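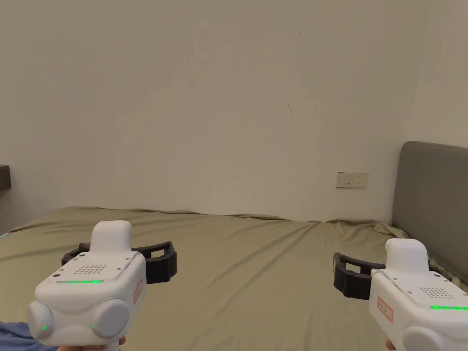

OLTNESS, Wed 2 May. Gornivell today put its Brosulex fitted sheet on general sale in olive green, with the claim that it stays flat on a large bed "all day." We have made sheets long enough to be careful with that phrase. Any fitted sheet will wrinkle, and ours does too.

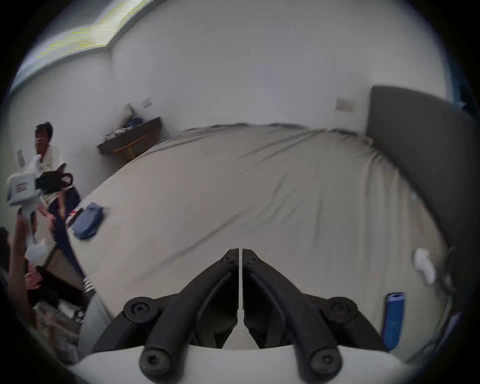
PRODUCT NEWS / BEDROOM

The company tested 32 sheets in April and threw out the softest weave, which looked fine in the packet and poor on a mattress. Folding a T-shirt on the bed is a fair trial of any sheet. The cloth drags, and the far corners go first.
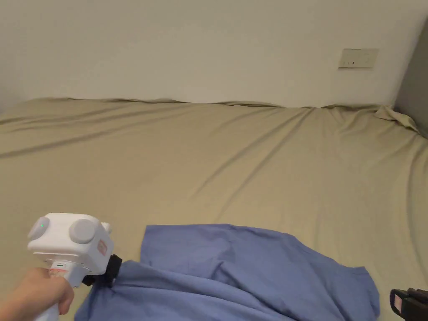

Does the sheet need ironing?
Most people won't bother, and we doubt it would last past the first night. Pull the corners down hard and leave it.
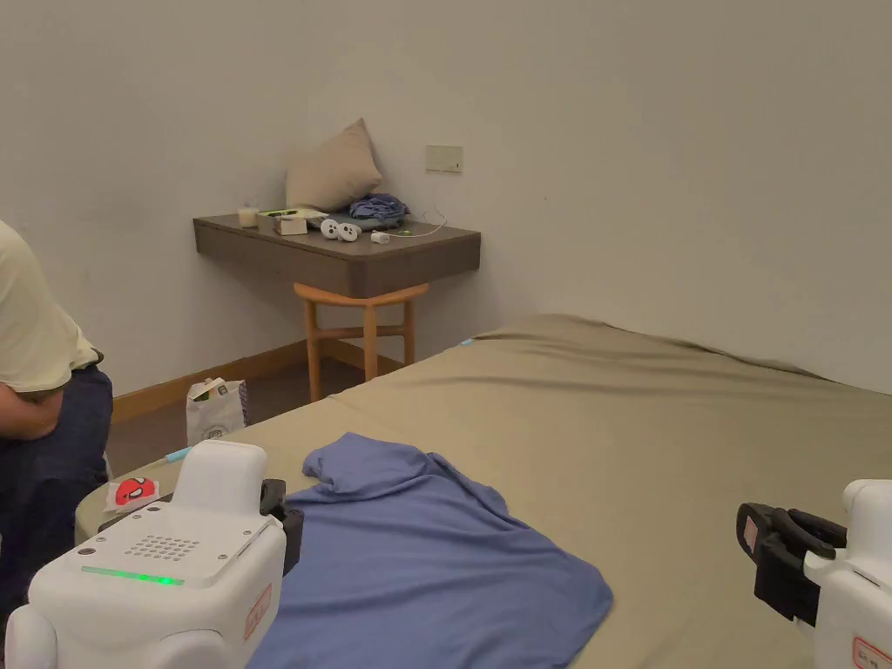

Vojtěch Krajčí remains unconvinced, saying he has heard "stays flat" from every sheet maker going and still tucks his corners back in each morning. Gornivell has dropped the phrase from the next print run of 1000 packets.

Stockist: Vondráček, Oltness.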